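2026-03-24, bench notes, Merisa desktop teardown set

Okay, writing this up while I still remember which episodes were the weird ones. Today was all collection, no training, and I want the numbers down before I start mixing them up with the October batch.

Where we stand: the target for this set is 900 demonstrations across all the tower subtasks. Before this morning we had 252 that passed review. I'm leaving today's out of that count until I've watched them back, because last time I counted first and watched second and had to take a bunch away again, and the spreadsheet still has the scars.

Setup is the same as the last session. Tower on its side, panel off, open side up, teleop from the Stadik handset, recording through Tonia. I did move the start pose up a bit. With the old one the arm came in so low that the first second of every episode looked identical, and I'd bet the policy was learning "first second = go down" and not much else. Now I start from a different height each time and off to one side or the other. It feels sloppy to drive but the spread in the start positions looks much nicer when you plot it!

I spent the first stretch on approaches only. No grasping, no contact, just get the fingertip near the part and hold. The prompts I used were "move to the processor" and "move to the memory," and I alternated them so the lighting drift through the morning doesn't end up tied to one label (that bit us in October, when all the memory episodes were shot late and dim).
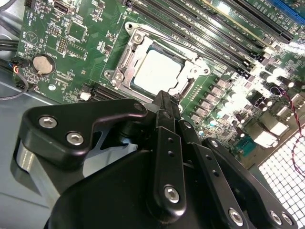

The hold at the end matters more than I thought. I've been cutting it short when I get impatient, and then the episode ends while the arm is still creeping. Let's agree on 300 control steps of hold, minimum, for approach episodes. We can always trim later. We can't put frames back.

Glare is my main complaint. The wrist view gets blown out toward one side of the board, badly enough that the small connectors over there turn to mush. I went back and forth on whether to fix it. On the one hand, the Dunleavy people will have their own lights and their own shiny cases, so a bit of ugly is good for us. On the other hand, if the thing I'm pointing at is a white blob, the label is kind of a lie. What I settled on for now: leave the light alone for processor episodes, where the target is still easy to make out, and throw away any episode where I can't find the target myself in the wrist view. If I can't see it, it doesn't go in. Please use the same rule if you're reviewing mine.

Also, loose wires. There's a thin twisted red and black one that crosses the wrist view over near the vent grid, and then the bundles on the drive side. I was tempted to tie everything back. I'm not going to, at least for half the set, but I do want it tagged, so there's a new checkbox in the episode form called "wires in path." Tick it if the gripper would have to go over or around one to reach the target. Don't overthink it.

After lunch I switched to the memory slots. Different problem there: the slots are long and parallel and they look the same as each other from close up, so "which slot" is only really answerable from the overhead view. I'm more and more sure we need both cameras for this subtask and that the wrist-only baseline is going to be hopeless on it. Still worth running – I'd like to have the bad number to show people.
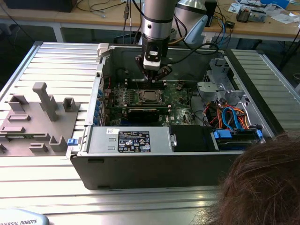
Things that went wrong, in no order. Tonia dropped the overhead stream on 5 episodes and didn't complain, so those have wrist video and joint data and nothing else. I moved them to the quarantine folder and did not delete them (they might do for the wrist-only run). The handset deadband is too wide again; I nudge and nudge and nothing happens and then the arm jumps. I turned it down a notch and wrote the new value on the tape on the handset. And I mislabeled a couple of processor episodes as memory right after the switch, fixed in the form, but if you pulled the labels before mid-afternoon, pull them again.

One question I haven't answered: do we keep corrections? I had a few where I drifted toward the wrong end of the slots, noticed, and came back. My gut says keep them, they're the most human thing in the set and the policy will need to know how to come back from a bad line. But they're slower and wobblier and they'll drag the averages around. For now they're tagged "recovery" and held out. I'd like to train once with and once without and stop guessing.

For next time: rotate the case on the table so the arm doesn't always see the board from the same side, redo the wrist calibration first thing, and put the fixture plate positions in the log, which I keep forgetting. Then grasping, finally. I'd start with the modules only half seated and see how the fingers do before anything with real force.

Merisa bench notes | Questions: leave a note on the project page | © 2026 Merisa project | Back to top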